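Newsletters > Building Notes > Interior Walls

Search this site Enter keyword Go

Repainting at Jellmont

Second-coat work on the Jellmont corridors starts in February. Surface moisture must read below 2 percent before primer goes on. Patches wider than 30 mm get mesh tape and two passes of filler - sand between passes. 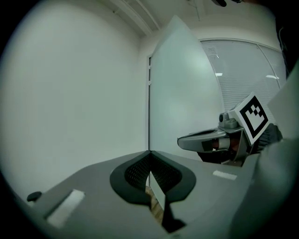
Record each reading on the wall sheet by room number.

Comments (2)

Manju Bisht: Does the limit apply to lime plaster?

paintshed47: Which grit between passes?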